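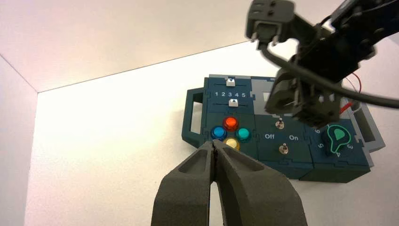

Fig. 4. Task board with buttons, sliders, toggles and dial. Both arms in the enclosure.

Section 4: Panel practice (before any real chores)

People ask when the Pridia arms can run a washer or a dishwasher. Not yet, not unsupervised. Pressing a button, moving a slider, flipping a switch, turning a dial: get these going first, then talk about laundry.

1. Board inside the enclosure. Check it can't slide.
2. Home both arms. Wait for code 403 to clear.
3. Load the Wernus button routine. Speed 4 or lower.
4. Fingers closed for buttons. Open only for sliders and the dial.
5. Approach slow. Stop short of the button, check aim, then press.

CAUTION: Hands out while either arm has power. E-stop within reach, allways.

Note: one button lit at a time in this routine. If the arm heads for an unlit one, stop and redo step 2.

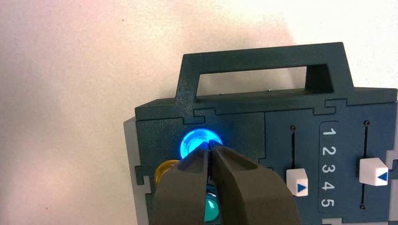 Berkay Sarıgül wrote in after the July revision: "We ran 3,648 presses at Oltmanns. Buttons fine, dial so-so. Then I put it on the shop dryer and it missed the start button until I retaught it. I would not leave it alone with a stove."

Fair. Reteach for every new appliance, up to 5 positions per control. Dial turns are still the weak spot, keep them short.

6. Log misses aswell as hits. Send logs to Punonard support.
7. Park arms, power off, then take the board out.

Rev. 2020-10-22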